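Skastix Student Robotics Program
Interim Progress Report to the Arnaud Fund
Submitted by the program office, Gremelside

Summary

This report covers the second period of the Arnaud grant to the student robotics program at Gremelside. The grant pays for simulation software, computer time and a lead instructor for the Wednesday class. Enrollment is 14 students, the same as at the end of the first period. Work has moved from the introductory block exercises to the kitchen project, which the students named Stitetix. The project is on schedule except for the sorting task described below.

Work completed

The class began the period with basic arm control in simulation. Each student learned to start the simulator, move the arm through a set of target points and save the run so that it could be replayed. This took one session longer than planned. Several students had trouble with the coordinate frames, and we added an extra exercise on converting from the camera's view to the arm's own frame. All of the students have now passed the block exercises.

The kitchen project started in February. Students work in teams on a simulated counter with a double sink in front of a window. Dishes, food and utensils are placed in the basins and on the counter, and the placement differs from run to run. A large red ball stands in front of the sink in the rendered view. The teams write the control program, run it against a set of layouts and keep a log of the results. 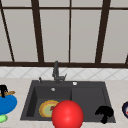 The logs are kept in a shared spreadsheet. By the close of the period the teams had entered 173 runs. Each entry gives the layout number, the program version, the outcome and a short note on what went wrong, if anything did. Early entries were thin, and many of the notes said only "failed." The instructor now returns entries that do not name the step at which the run stopped, and the quality of the notes has improved.

Picking up a single object from the flat counter is working for all teams. Reaching into the basins is harder. The raised rim and the divider between the two sides leave less room for the arm, and most of the failed runs in the log are collisions with one or the other. Two teams have written a fixed approach path that comes in high over the sink and then straight down. The other teams are using the planner supplied with the software and adjusting its clearance setting. Both methods are being continued through the next period so the class can compare them.

Plates lying in the left basin have been the most difficult item. A gripper that closes on a round rim at the wrong angle tends to push the plate away. One team has begun testing a slower closing speed with a second attempt if the first grasp fails. Results are too few to report.
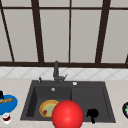
Student skills and assessment

Students are assessed on three things: a working program, a written log and a short talk to the class. The first round of talks was held at the end of the kitchen unit's first stage. Most students could explain what their program did. Fewer could explain why a particular run had failed, and this will be a focus of the next round.

Attendance has been steady. Five students joined with no programming experience and were paired with more experienced partners. That arrangement has worked for the most part, though in one team the experienced partner was doing nearly all of the typing. The instructor now has partners trade seats halfway through each session.

Problems and changes to the plan

The sorting task, in which food is to be separated from dishes and utensils, is behind schedule. It depends on recognizing the objects in the rendered view, and our recognition exercise was written for plain blocks. Kitchen items overlap, and some are only partly in view at the sides. The task has been moved to the next period, and a new recognition exercise is being written.

The lab computers also ran slowly when every team rendered at once. We lowered the rendering detail during class and scheduled the full-quality runs for after 6 in the evening. No additional funds are requested for this.
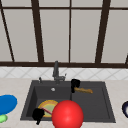

Plan for the next period

The teams will finish the basin pickup task and begin sorting. Long-handled utensils will be added to the required list, including layouts where one lies across a plate. A class demonstration is planned for families and for the Fund, with each team running its program on a layout it has not seen before. The final report will include the complete run log and the assessment results.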